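Skoltow wants eight people to test whether a ten-minute evening routine keeps clothes off the bed. We have our doubts. Most tidying advice we've read seems written by people with one shirt.
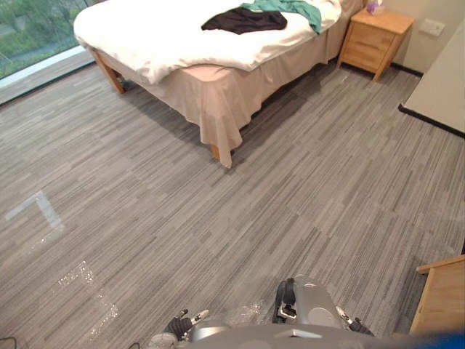

Some of us own a wardrobe and still use the duvet, one reader of our April notice wrote, so will you be testing the routine or testing us? Fair point. Both, probably.

You fold or hang whatever landed on the bed that day, then write down what you skipped.

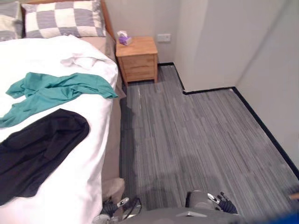
We pay $300 when your log comes in, even if it says the routine is useless. Virville residents only. Apply by Thu 1 May.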